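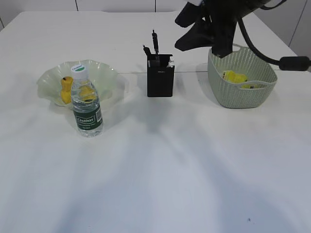 I've been fighting my desk for most of my adult life, and until this January the desk was winning. Then my neighbor Kálmán Szénási lent me his one and only rule, which he calls the Skusoncombe method after the town where he learned it. Everything that lands on a desk gets a container or gets out!

So I gave it a try. Pens go in a tall black holder, the kind you can buy anywhere, and you only keep the ones that write. I tested every pen I owned on the back of an envelope one evening and 29 of them were dead (twenty-nine! I'd moved house with those). Rulers are trickier. A long one tips a light holder right over, so mine lies flat in a basket along with the charger and the tape.

About that basket — get plastic, get the kind with little holes all over, and get a handle. You'll be carrying it to the sink sooner than you think.

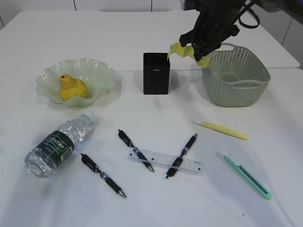
The part I argued with him about was the bowl. A glass bowl with a ruffled edge belongs on a dining table, I said, and Kálmán said fine, then where does your fruit go when you work through lunch? He had me there. One pear in a pretty bowl gets eaten, and one pear next to a keyboard gets forgotten until it's soft.

Water bottles I still haven't solved. They stand up, they fall over, they roll into the pens. Kálmán caps his and parks it beside the bowl, and I keep meaning to copy him.

The whole reset takes me roughly 20 minutes, usually right before dinner, with the radio on.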